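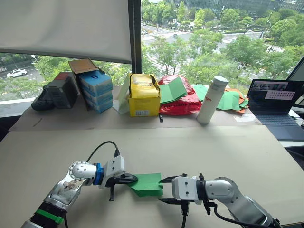
Yevhen Hutsuliak wrote in after the last update to ask whether he could chart a whole football game live, by himself, without falling three plays behind by the second quarter. Yes, you can! It takes a little setting up first, and that is what this section covers.

Section 4: Charting a Live Game in Trimcombe

Before you start

You need Trimcombe open on a laptop or tablet, a roster for each team, and a seat where you can read jersey numbers (the higher the better, and on the 50 if they'll let you have it). Do the roster work at home. Typing in names during the coin toss is a terrible feeling.

Setting up the game file

1. Open Trimcombe and choose New Game. Pick High School, College or Pro. The hash marks and the clock rules come from this choice, so check it twice.

2. Enter the two teams. If you've charted a team before, start typing and it will pop up with last season's colors and roster still attached.

3. Import the rosters. The file needs a number, a name and a position for every player, in that order. A roster can hold up to 103 players, plenty for even the biggest college squads.

4. Fix your duplicates. Lots of teams give one number to a player on offense and another on defense. Trimcombe marks these in orange. Tap each one and assign it a unit, and from then on the right name fills in by itself. I love this feature.

5. Set your starting direction. Choose which end zone sits on the left side of your screen and match it to what you see from your seat.

Caution: Changing the level of play after kickoff clears the clock log. Your plays are kept, but every time stamp goes back to zero.

Charting a play

1. As the offense lines up, tap the formation. Your most used ones move to the front of the row as the game goes on.

2. At the snap, tap Run or Pass. Nothing else! Eyes back on the field.

3. When the whistle blows, drag the ball marker to the new spot. Down and distance update on their own.

4. Enter the ball carrier or the passer and target, then up to 2 tacklers.

5. Press Next.

Note: If you miss something, press Skip Detail and keep going. The play gets a small flag in the log and you can fill in the rest at halftime or from film.

Penalties

Chart the play as it happened, then tap Flag and enter the foul. Choose Accepted, Declined or Offsetting. Trimcombe works out the yardage and keeps the original result underneath in case the officials huddle and change their minds.

Caution: On a change of possession with a foul, check the ball marker by hand before the next snap. The Bandara update handles most of these correctly, but a foul during a return can still land on the wrong side of midfield.

Saving and sharing

The file saves after every play. One game file holds 500 plays, including kicks, and a season folder holds 1,000 games. To send a game to another coach, choose Share, then Full Log or Summary. Summary gives the drive chart and the tendency tables, and it prints beautifully.

For practice, load the Jostthorpe at Pronham sample game and chart the first drive along with the play list. Then run it again at full speed. Defensive tags and blitz charting are in Section 5.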